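From: list member, Dorcombe
To: carpet-and-floor-care list
Subject: Re: Moisture readings under bonded carpet tile

> We have lifted 17 tiles in the north corridor and the adhesive is soft
> under all of them. The installer says the slab passed before the job
> started. Is it worth testing again, or do we replace the adhesive and
> relay? Product is Fuvemero, pressure-sensitive type.

Test again before you buy any adhesive. A slab can pass in November with the heating on and fail in spring with it off. Ask the installer which method was used. A surface meter reading on its own says very little about moisture deeper in the concrete.

We had the same problem at the Harawira building, over 600 square meters of tile on a ground-bearing slab. Probes went in at 7 locations, sleeved and capped, and were left to settle before anyone took a reading. The worst figures were along the outside wall, where a downpipe discharged next to the footing. 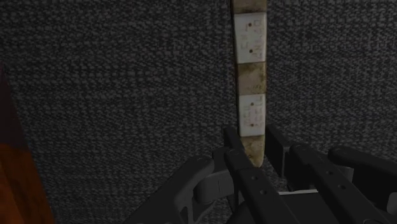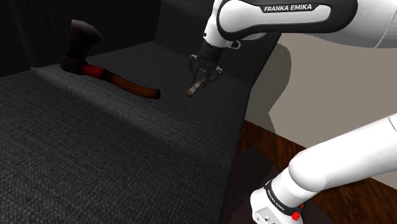 On the adhesive itself: soft and stringy usually means moisture or high pH, or both. If it is soft but still clear, check whether it was covered too early. Pressure-sensitive types need to go fully tacky before the tile goes down, and a cold corridor slows that a lot. Scrape a sample from the middle of a tile as well as the edge – the edges can dry out and mislead you.

If the readings are high, find the source first. A surface membrane will hold back vapor from the slab but will do nothing for a leaking pipe above it. We used the Emico two-coat system after the drain was moved. It needed a shot-blasted surface, and the old adhesive residue had to come off completely. Allow for that in the price.

Keep the lifted tiles flat and numbered on the back. Stacked on edge they curl, and you will not get them to lie down again.

Share (7)

2 comments

Did you fill the probe holes before the membrane went on, or after? Our contractor wants to leave them open.

Filled before, with the repair mortar the membrane supplier listed. Open holes would have left gaps in the coating.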